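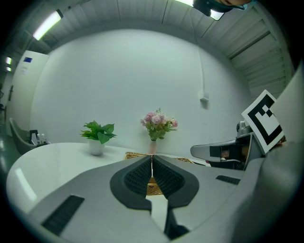

Vutoren Episode Notes

This dataset has notes on 527 scenes from the animated series Vutoren. The notes were written by Tegwen Prydderch and Carys Meredith while we watched all 20 episodes of the first season.

Content

Each row is one scene. The columns are episode, scene number, main character, mood, and a short comment. Mood is one of seven words, listed in moods.txt. If a scene has two moods, we wrote the stronger one first and separated them with a slash.

The character Posska is called "the Ferryman" until episode 7, where we learn the name. In the table it is Posska from the start, so please be careful with spoilers.

How the notes were made

Tegwen wrote the first 300 rows and Carys wrote the others. We then exchanged our parts and corrected them. Where we did not agree, the comment begins with a question mark. Most of these are scenes with Grenex, who speaks very little, and we could not decide if he is sad or only tired.

Known problems

Episode 12 was watched with subtitles only. Songs are not included. The opening dream in episode 15 is counted as one scene, but some viewers may prefer to divide it.

Changes

2026-02-19: corrected the spelling of Bühler in the character column.

Season two is planned for August.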